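Roltgate shared workshop: arm build FAQ

Last updated in January by Ruaridh Lindsay

This page covers the arm build on the back bench and the simulator we use with it. If your question isn't answered, leave a note in the Roltgate logbook.

What is the project?

A white arm with a parallel gripper, meant to pick up small soft items and put them in a tray. Every grip gets tried in the simulator first. The model has no bench or floor in it, only the arm, the gripper and a yellow-green test piece.
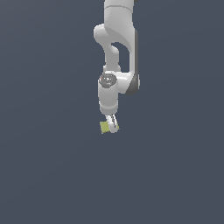
Do I need my own computer?

Any member can use the workshop desktop. The simulator is already installed under the shared login, and your files go in the Gerport folder.

Why start with a simulation?

A bad command costs nothing there. We ran 143 grips on screen before powering up the real gripper – most of the early ones were poor, and the fix was nearly always the closing width.

How is the test piece modelled?

It has a bumpy, dented surface, and the gripper has a finger on each side of it. You can move the view in close to check where the fingertips sit against the edges.

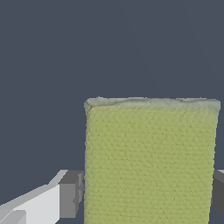 If the fingers look uneven, re-centre the piece and run the grip again before you change anything else. Save each setup under a new name. Please don't overwrite the ones marked De Haan, as they are the baseline for the Friday group.

What has it cost so far?

The printed parts and fasteners came to $307. Another $200 is set aside for a spare motor.

Can I change the arm's pose?

Yes. Load a saved pose, adjust one joint at a time and keep the gripper pointing down for now.
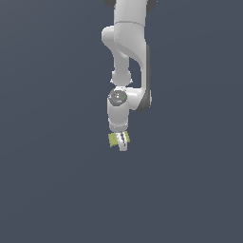

Poses that fold the elbow right back are locked until the cable guides are finished. Ask Ruaridh if you need one opened up.

How long can I book?

Slots on the desktop are 15 minutes when others are waiting. Otherwise stay as long as you like, and log out when you leave.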